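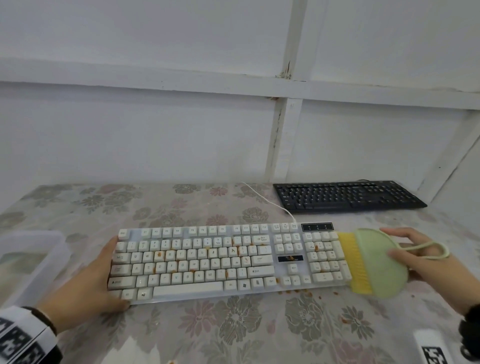
社区图书馆的旧电脑角九月要重新开了！

搜索 请输入关键词

我昨天傍晚路过Toredton图书馆，顺手进去还书，结果在门口看见新贴的通知：二楼的电脑角关了整整一个夏天，九月就恢复开放，每天开到晚上八点。我家里的打印机坏了小半年，看到这个消息差点在楼梯口喊出来。

这次一共收到居民捐来的旧键盘、显示器和主机119件，能用的都会留下，剩下的送去Veres街的回收站。馆里的Lorraine Catterall跟我聊了几句，她说最费工夫的是键盘，键缝里什么渣子都有，先用刷子扫，再拿布一个键一个键地擦。我回家看了看自己那把，默默把饼干挪远了一点……
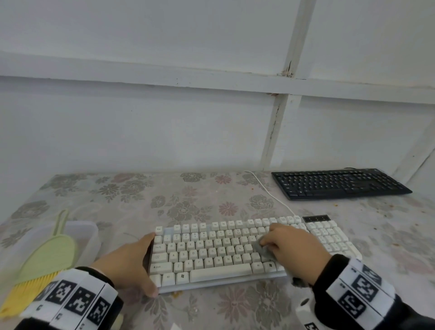 怎么预约

预约还是老办法，带借书证到一楼服务台登记，每人每次可以用两个小时，打印每天免费4张，超出的部分照旧收费。没有借书证的朋友可以当场办，我上次办只等了一杯茶的工夫。

另外，Ildikó Hajdu的电脑入门课也跟着回来了，一共29个名额，教发邮件、填表格和整理照片，年纪大的邻居优先。我妈已经让我替她报名了，还特意嘱咐要靠窗的位子（这个我真说了不算）。

坐公交来的话，在Oseck桥站下车，过马路就到。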